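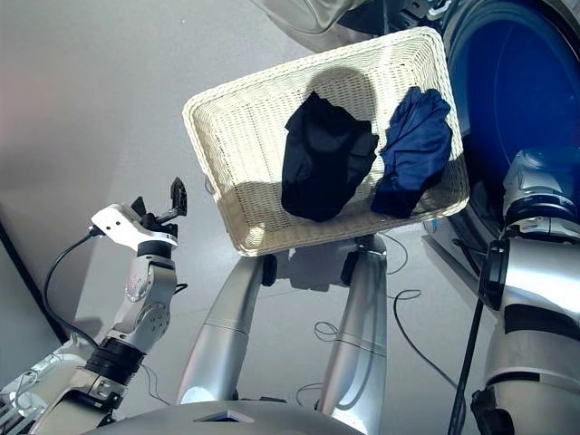

図1 編みかごに入れた黒と紺の衣類

くらしの科学B 第8回 配布プリント
ドラム式で洗う(その二)濃い色の服、かごの置き場所、取り残し

担当のマムタ・シンガル(Mamta Singhal)です。前回は洗剤の話だけで時間を使い切ってしまって、肝心の「入れる・出す」のところにぜんぜん届きませんでした。すみません! 今回はその続きなので、前回のプリントも横に置いて読んでください。なくした人は教卓の横の箱に余りがあります。

前回の宿題の「自分の家の洗濯のしかたを書いてくる」、26人分ぜんぶ読みました。面白かったです。私が講義で話すよりよっぽど面白いんじゃないかと思いながら夜中まで読んでいました。で、読んでいて気がついたのは、洗う前と洗ったあとについて書いている人がものすごく少ないということです。洗剤の量とコースの名前はみんなきっちり書いてくれるのに、服がどうやって洗濯機まで来て、どうやって出ていくのかがすっぽり抜けている。今日はそこをやります。

1. 黒と紺は仲間か

最初に仕分けです。白いものと色物を分ける、これは小学校でも習ったと思います。じゃあ濃い色どうしはどうするか。黒、紺、こげ茶、濃いグレーあたりは、私はまとめて一緒に洗ってしまいます。多少色が動いても目立たないからです。ちょっとずるい理由ですが、家の洗濯ってそういうものだと思っています。

ただ、黒と紺を一緒にしてよい、というのは色の話だけです。布の厚みや織り方は別に見てください。乾くのに時間のかかる厚手の綿と、つるっとした薄い化繊を同じ回で乾燥までかけると、片方はまだ湿っぽいのに片方はしわだらけ、ということになります(宿題にまさにこの失敗を書いてくれた人がいました。ありがとう、いちばん役に立つ宿題でした)。

それから、黒と紺は暗いところで見ると本当に区別がつきません。靴下でやったことのある人、多いでしょう。私は一度、黒と紺を片方ずつはいて学会の受付に立ったことがあります。仕分けも、洗ったあとに組にするのも、窓の近くか電気をつけた下でやる。これだけで朝の不幸がかなり減ります。白っぽいかごを使うのもいい方法です。濃い色の服が底に貼りついて残っていてもすぐわかるし、二枚並べたときの色の差も見やすい。かごを買うとき、汚れが目立たないからと濃い色を選びたくなる気持ちはわかりますが、黒い靴下の多い家には明るい色をすすめます。

2. 赤はどうするの、という質問について

毎年かならず出ます。今年も出ました。

赤は要注意です。特に、買ってから一度も洗っていない綿の赤。染料が余分についていることがあって、はじめの何回かで水に出てきます。白と一緒にしてピンクのシャツが生まれる、という話はみんな知っていますよね。では黒や紺と一緒ならどうかというと、色が移っても黒や紺のほうではほとんどわかりません。だから何度も洗って落ち着いた赤なら、私は濃い色の仲間に入れてしまいます。買ったばかりの赤は単独で洗う。このくらいの線引きで困ったことは今のところありません。

自信がないときは色落ちのテストをしてください。手順は次のとおりです。

・洗剤を溶かした水を少しだけ用意する
・裾の裏や縫い代など、見えないところにその水をつける
・白い布を当てて軽く押さえ、しばらく待つ
・白い布に色がついたら単独で洗う

「しばらく」って何分ですか、と聞かれそうなので書いておくと、私はお茶を一杯飲むあいだ置いています。カップの大きさは各自におまかせします。あと、こするのはだめです。こすると大丈夫な服でも表面がすれて白っぽくなってしまい、何のテストをしているのかわからなくなります。

取扱い表示に「単独で洗ってください」とか「色落ちすることがあります」とか書いてあるものは、テストの結果がどうであれ表示に従ってください。表示の読み方は第三回でやったので、ここでは繰り返しません。

3. 入れる前にやること

ドラム式は横から入れるので、上から放り込む洗濯機とはちょっと感覚が違います。上からなら手を離せば落ちてくれますが、横からだと奥まで入れてあげないと手前にたまる。手前にたまった布は扉を閉めるときにパッキンのところへ出てきます。

パッキンというのは、投入口のまわりをぐるっと囲んでいるゴムの輪のことです。ここに靴下の先とか、シャツの袖とか、ひもとかがはさまったまま扉を閉めると、水がもれたり、布が傷んだり、機種によってはエラーで止まったりします。だから閉める前に、指で輪をひと回りなぞるくせをつけてください。ついでに、前の回の靴下やヘアピンや小銭が見つかることもあります。うちの最高記録はワイシャツのボタンと百円玉とクリップがいっぺんに出てきた日です。

ポケットの中身、これも毎年言っています。ティッシュは本当に恐ろしい。濃い色の服と一緒にティッシュを洗ってしまったあの光景は、見た人にしかわからないと思います……。去年ここで話をしてくれたタデオ・ドミンゲス(Tadeo Domínguez)さんは、ザモントではなくてゾモント(Zommont)という町のコインランドリーで長く働いていた人ですが、ポケットを外に引っぱり出してから洗うのが一番確実だと教えてくれました。確認する、だと忘れる。引っぱり出す、だと中身が勝手に落ちる。なるほどと思って、それ以来私もそうしています。見た目は間抜けですけど、どうせドラムの中です。

ほかに、

・ファスナーは上げる、ホックは留める
・濃い色のものは裏返す(表がすれて白っぽくなるのを防ぐ)
・長いひもは結ぶか、ネットに入れる
・丸まった靴下は伸ばす

四つ目は、これを書かないと丸めたまま入れる人が必ず出るので書きました。丸まった靴下は丸まったまま出てきます。乾いてもいません。 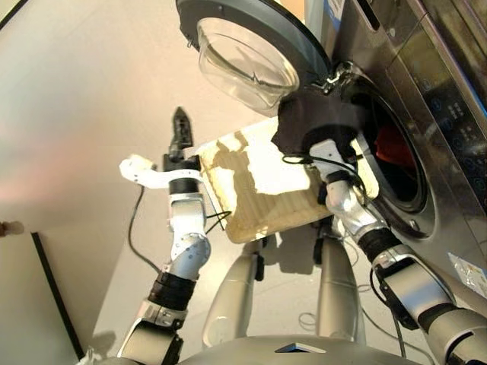

4. 入れるとき、出すときの手の動き

大げさな見出しですが、中身は簡単です。ひとつかみずつ。これに尽きます。

大きくかかえてどさっと入れると、途中で何かが床に落ちます。出すときも同じで、洗い終わった布はたがいにからまっているので、一枚つかんで引くと三枚ついてきて、そのうち一枚が途中で手を離れて床に着地する。せっかく洗ったのに、床のほこりつきの紺のシャツができあがります。濃い色はほこりが目立つので本当に悔しい。

ひとつかみして、投入口のふちのところで一度止めて、余計なものがついてきていないか見る。ついてきたら、ふちの内側でほどく。外に出してからほどこうとすると落とします。急いで引っぱると袖が伸びるので、からまっているときは引くよりゆるめるつもりで。ニットはなおさらです。

それと、布をドラムの内側のでっぱりや扉の金具に引っかけないように。金具は扉の付け根にあって、急いでいるときに袖口がちょうど通る位置にあるんです。私のお気に入りのカーディガンはそれで糸が一本ぴーっと出ました。補修針で裏に引き込んでごまかしましたが、今でも見るたびにちょっと落ち込みます。補修針の使い方は繕いものの回で実演するので、引っかけた服がある人は捨てないで持ってきてください。

5. かごはどこに置くのか

宿題でいちばん意見が割れていたのがここでした(割れるほど書いてあったわけではないのですが)。床に置く派、台の上に置く派、洗濯機の上に置く派、そもそもかごを使わずに腕で抱えて運ぶ派。抱えて運ぶ派の人、廊下に靴下が落ちていませんか。

私の意見を言うと、出し入れのときは投入口の真ん前、できるだけ近くです。かごと投入口のあいだに床が見えていたら、そこに何か落ちると思ってください。すきまをなくせば落ちたものはかごに入ります。
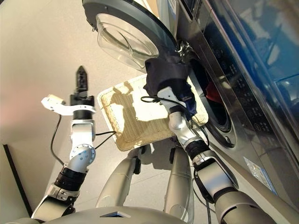 高さについては、投入口の下のふちよりかごのふちが少し低いくらいが楽です。床置きだと腰を曲げる回数が増えるし、高すぎるとかごが邪魔で中がのぞけない。実習室ではちょうどいい高さの踏み台を使いましたが、家なら丈夫な箱でも椅子でもかまいません。ぐらつくものだけはやめてください。

かごを傾けるのもいい手です。口を洗濯機のほうへ向けてやると、布が短い距離で移ります。ただし傾けすぎると反対側から出ていくので、はじめは少しだけ。浅いかごは中身が見やすいかわりにこぼれやすく、深いかごはたくさん入るかわりに底の一枚が忘れられます。どちらが正しいということはなくて、洗う量と置き場所で決めればいいと思います。私は家では深いのと浅いのを両方使っていて、運ぶのは深いほう、仕分けは浅いほうです。

素材のことも少し。編んだかごは風が通るので、脱いだ服を入れておくのに向いています。弱点は引っかかりです。編み目のささくれにストッキングや薄いニットが触ると、一瞬で糸が出ます。買うときは内側をてのひらでなでてみてください。ちくっとしたら、それは果物かごにしましょう。もう家にあるかごがちくちくする場合は、内側に布を一枚敷けばだいたい解決します。それから、ぬれた洗濯物を長く入れっぱなしにするのは編みかごには向きません。乾きにくいし、編み目の奥にかびが来ます。運んだらすぐ出す。

6. 扉の扱い

扉は全開にしてから作業します。半開きのまま横から手をつっこむ人がけっこういるのですが、扉に腕が当たるし、かごも近づけられません。壁が近くて全開にできない家は、かごを扉と反対側から寄せるようにすると少しましです。

開いた扉の上に洗濯物をちょっと掛けておく、というのもやりがちです。気持ちはよくわかります、私もやります。でも厚手のぬれたものは重いので、扉の付け根に負担がかかります。靴下の片方くらいなら目をつぶりますが、バスタオルはやめましょう。ふくらんだガラスの内側には洗剤のかすや糸くずもついているので、出し終わったら乾いた布でさっと拭いておくと次が気持ちいいです。

小さい子どもや猫のいる家は、使っていないときの扉をどうするかを家族で決めておいてください。開けておけば中は乾きますが、入ってしまう危険があります。チャイルドロックのある機種なら説明書でかけ方を確認すること。猫のいる家は、閉める前に必ず中を見る。これは冗談で言っているのではありません。

7. 出し終わったと思ってから、もう一回見る

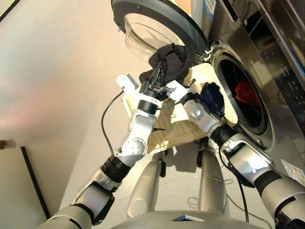
図2 黒と紺の布はかごのところに。ドラムの中には赤い衣類

さて、取り残しの話です。ドラムの中は暗いので、濃い色のものほど見落とします。回ったあとの布は内側の壁に広がって貼りついていることがあって、のぞいただけでは壁と見分けがつきません。上のほう、つまり天井側に貼りついた黒い靴下はまず見えないと思ってください。

おすすめの確認のしかたは、

・手前のパッキンの溝を指でなぞる
・ドラムを手でゆっくりひと回しする
・奥の壁をてのひらで触る
・天井側も触る

のぞく前に触る、の順番でやってみてください。ドラムを手で回すのは、もちろん運転が完全に終わってからです。乾燥のすぐあとは中の金属が熱いので、少し待ってからにしましょう。

取り残しの何が困るかというと、次の洗濯に混ざるんですね。黒い靴下が一枚残っているところへ白いシャツを入れて回す。あとは想像のとおりです。赤が残っていたらもっと派手なことになります。前の回で誰かが使った洗濯機を続けて使うとき、寮や共同の洗濯室の人は、入れる前にも一回触ってください。ヴェレス(Veres)寮の人たちの宿題に「知らない人の靴下が増える」と書いてあったのは、たぶんこれです。

8. 実習の予定と、やってもらうこと

次回は実習室を使います。一人が入れて、一人が出す。時間は一組につき18分です。短いと思うかもしれませんが、洗うところまではやりません。出し入れと確認だけなので十分あります。

持ちもの
・濃い色の服を二、三枚(黒と紺の両方があると助かります)
・家で使っている洗濯かご。大きすぎる人は置き場所の絵でもよい
・色落ちが心配な服があれば一枚

髪の長い人はまとめておいてください。腕時計とブレスレットは外します。引っかかるので。

記録の書き方は自由ですが、床に落としたものと、最後の確認で見つかったものはかならず書いてください。何も落とさなかった人は、かごをどこにどう置いたかを書く。うまくいったときのほうが理由を書くのは難しいです。がんばって。

9. 宿題でもらった質問から

「裏返して洗うと、畳むときに面倒です。表に返すのはいつですか」
干すときに返す人と、畳むときに返す人がいます。外に干すなら裏返しのままのほうが日焼けしにくいので、私は畳むときです。

「毎回かごを洗うべきですか」
毎回はしていません。脱いだ服を入れるかごと、洗った服を入れるかごを分けていれば、ときどき拭くくらいで足ります。兼用にしている人は、せめて間に一度拭いてください。

「プラダム(Pludham)の実家では冬に洗濯物がまったく乾きません」
二月は私の家もそうです。厚手のものと薄手のものを分けて干して、間をあけること。乾燥のことは回をあらためてたっぷりやるので、それまでは扇風機をしまわずに使ってください。

プリントに書ききれなかった質問は、18時まで研究室にいるので直接どうぞ。色移りしてしまった服の相談も受けつけます、現物を持ってきてくれると話が早いです。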